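Comparing hand-held grippers at the kitchen table: some tips

I test small grippers for our workshop, and often I must do it at home. After trying fingers and pads from Arum and from Perron on the same table, I wrote down the things which helped me most. They may be useful if you also want to choose between two tools and have no laboratory.

Begin with fruit. It is cheap, it has different sizes, and it shows you quickly if a pad presses too hard. I start with something firm, then something round that rolls away easily, and at the end a peeled citrus fruit. The peeled one is the most difficult, so keep it for the moment when your hand already knows the tool.

Put a patterned cloth on the table. On a plain surface my camera software (I use Lokitz) sometimes lost its position, and with a strong pattern this happened less. Iron the cloth if you have patience. Pull it tight at the corners in any case.

Hold the gripper low and let the two pads come to the fruit from both sides at the same speed. If one pad arrives first, a small fruit will turn and you must begin again.

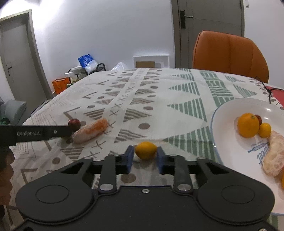
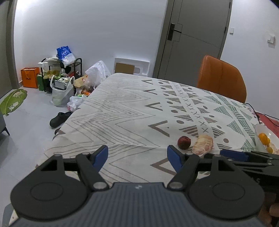 Change only one thing at a time. When I compared soft pads with hard pads, I also changed the lamp, and afterwards I could not say which of them made the difference. Jocelyn Fehr, who reads my notes, found this mistake at once. I had to repeat 157 grips -- a long evening.

Clean the pads between the rounds. Citrus juice becomes sticky when it dries, and a sticky pad looks better in the results than it is. A damp cloth with one drop of washing-up liquid is enough. Wipe, dry, and wait 2 minutes.

For the recording, choose a short name for each round and write it on paper before you start. I use the name of the pad, the name of the fruit and a number. With nearly 1000 short videos on the disk, you will be glad of it.

If two people work together, agree who takes the fruit first. Two grippers in the same place will knock against each other, and the linkages do not like it. After such a knock, open and close the fingers slowly and listen for a scratching sound.

The Cukero controller I have not tried long enough to give advice. The trigger felt a little stiff in April, but perhaps it only needs use.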